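Stain and Grease Removers: Frequently Asked Questions

Updated 01/11/2023

These are the questions that come in most often through the contact form. The answers are mine, Natalina Parisi, with help on the fabric side from Edith Carhuamaca, who ran a dry cleaning counter in Wesham for most of her working life and believes almost nothing printed on a bottle. I sell none of these products. If a company sends me one, I say so.

Do I need a special product for each kind of stain?

No. The store shelf wants you to think so. There is one spray for wine, one for grass, one for coffee, one for "sports," and if you turn the bottles around you will often find very similar lists on the back. What matters is which family the stain belongs to. Grease and oil want a detergent. Blood, egg, milk and sweat want an enzyme cleaner and cool water. Coffee, tea, wine and fruit usually need an oxygen bleach once the first rinse has done what it can. Rust is its own problem and needs an acid. Ink is a gamble whatever you pay.

So you can cover most of a household with dish soap, an enzyme laundry detergent and a tub of oxygen bleach. I have kept it to that for years and have not missed the rest.

Is Unatent worth the money?

I bought two bottles, used up one and gave the other away. It took butter and salad dressing out of cotton. So did dish soap, on the other half of the same napkin. On an old oil spot on a canvas bag, both of them left a shadow.

My complaint is with the word "professional" on the label. Professional what? Edith says nothing like it ever came through her back door, and she asked the company by email what trade uses it. The answer thanked her for her interest.

It isn't a bad product. If you like the nozzle and the smell, go ahead.

What about Fadent? The ad shows a shirt coming out perfectly white.

The ad shows a fresh stain on a new white shirt. You have a stain from last Thursday on a shirt you have washed many times, and it has been through the dryer. Those are different jobs.

Fadent is an oxygen bleach with a scent and some blue dye in it. Oxygen bleach works slowly and likes warm water. Used as a spray and wiped off after a minute, I can't see how it would have time to do much, and in my sink it didn't. Dissolved in a basin and left overnight, it did fine, and the plain store tub did just as well. The plain tub was less than half the price where I shop.

The label says "removes 80 stains." Is that a real number?

Somebody counted something. I wrote to ask for the list and was sent a brochure. When I have seen lists like this from other makers, ketchup, tomato sauce, pasta sauce and pizza sauce were all on there separately, and so were three kinds of mud. I would treat the number as decoration. A bigger one doesn't mean a stronger cleaner.

How do I tell whether a stain is gone or only looks gone?

Most people check too early and in bad light. A damp patch hides grease very well, because the whole area is dark. Then the shirt dries, the spot is back, and the product gets blamed, or a second product gets bought. 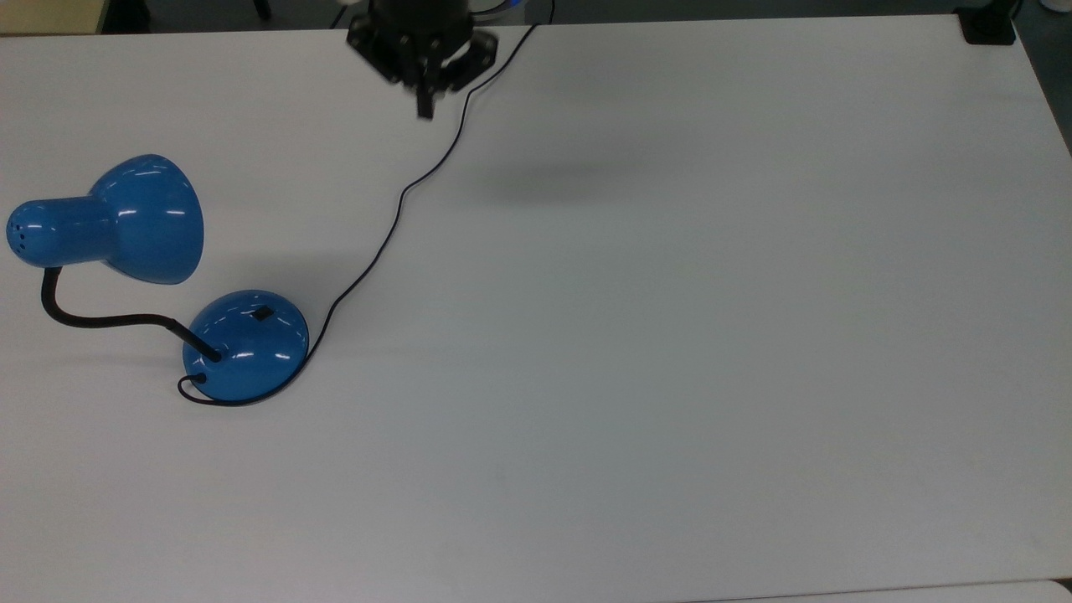 Stain checking is a matter of light and patience, and neither one is sold in a bottle. Let the fabric air dry all the way before you judge it. Then lay it flat near a window and look at it from a low angle, turning it as you go. In the evening I use a desk lamp, and any ordinary one will do, like the blue one with the black gooseneck, as long as you can aim the light across the cloth from the side. Light from straight above flattens everything out. A grease mark looks slightly darker or slightly shinier than what's around it, and you will only catch it at certain angles. If you find one, treat it again before any heat goes near it.

Should I buy a UV flashlight?

For pet accidents on carpet, maybe. It will show you where to clean, which saves a lot of crawling around with your nose to the floor. For clothes, I don't see the point. Many detergents contain brighteners that glow under UV, so your clean white shirt lights up all over and you learn nothing. The flashlights are sold next to the sprays for a reason, and I suspect the reason is that people get frightened and buy the spray.

Does club soda take out red wine?

It takes out some of it, the way water does. The bubbles are nice to look at. I have tried club soda and tap water side by side on cotton and could not tell which was which afterward. Use whichever is closer, blot, and keep going with clean cloth until nothing more comes up. Then soak in oxygen bleach if the fabric allows it.

White wine on top of red is a waste of white wine.

And salt?

Salt soaks up liquid while the spill is wet. A paper towel does too, and a paper towel doesn't leave grit in the tablecloth. Once the spill has dried, I can't get salt to do anything.

My grandmother used baking soda and vinegar together. Does it work?

It fizzes, and then you have mostly salty water. Each one has uses by itself. Baking soda is a mild scrub and helps with smells. Vinegar helps with hard water marks and some deodorant buildup. Mixed, they cancel each other out. I get more mail about this answer than about anything else on the page, and the mail always mentions a grandmother. I am sure she had very clean sinks. She was also scrubbing them.

Please don't take this as a reason to mix other things. Never put chlorine bleach with vinegar, ammonia or any other cleaner. That one is dangerous, and I have no jokes about it.

Hot water or cold?

Cold first if you don't know what the stain is. Hot water can set blood, egg and milk. Once you know it's grease, go as warm as the care tag allows. "Works in any temperature" on a label usually means it works somewhat in cold water and better in warm, like everything else.

Is "dry clean only" serious?

Sometimes. Edith's rule is that she takes the tag seriously on anything lined, pleated or made of silk, and on any jacket with shape to the shoulders. On a plain polyester blouse she thinks the maker was covering itself. She would also like it known that she lost money every time she told a customer that.

If you do decide to wash something against the tag, test an inside seam first, and accept that you may lose the piece. I have a sweater that would now fit a cat.

Can I trust the tests on review sites?

Look at how they tested. Was the same stain put on the same cloth and left for the same time? Was there a piece washed with plain detergent to compare against? In many reviews there wasn't, so all you learn is that the reviewer owns a washing machine.

Star ratings aren't much better. I read through 339 customer reviews of one spray in October, and a large share were written before the person had used it. "Arrived quickly, smells great, can't wait to try." Five stars.

What about the Benedetti stain stick? Edith is said to like it.

She does, to my surprise. It is a hard bar of soap in a cardboard tube, it costs very little, and the label claims hardly anything. You wet the spot, rub the bar on, work it in with a fingernail or a soft brush and wash as usual. It is good on collars and cuffs. It does nothing for ink, and it left a chalky mark on my black trousers that took another wash to get rid of.

Any plain laundry bar would probably do the same. She doesn't agree with me on this, and we have stopped discussing it.

The stain went through the dryer. Is it too late?

It's harder, but I wouldn't throw the shirt out yet. For grease, rub in dish soap, leave it for an hour and wash warm. For anything colorful on washable cotton or polyester, try a long soak in oxygen bleach. Give it two rounds. If there is no change at all after the second, a third is unlikely to help, and by then the cloth is getting tired as well.

Don't use oxygen bleach on wool or silk, however hopeful you feel.

Do natural or plant-based removers work?

Some do. "Plant-based" tells you where an ingredient started out and very little about what it does to gravy. Enzyme cleaners are the ones I would look for, under any label. Citrus sprays can cut grease but may also leave an oily ring of their own and can dull some plastics, so try them somewhere hidden.

Why don't you publish a list of the best products?

I did once. Two of the products changed their formulas and kept the same bottle, and people wrote in to tell me I was wrong, and by then I was. Read the back of the package, buy the small size, and try it on something you don't love.

Can I send in a question about a stain?

Yes, through the contact form. Tell me the fabric, what caused the stain if you know, how old it is and what you have already put on it. The last part matters most and is the part people leave out. I answer when I can. Edith answers upholstery questions on weekends only, and she won't do suede.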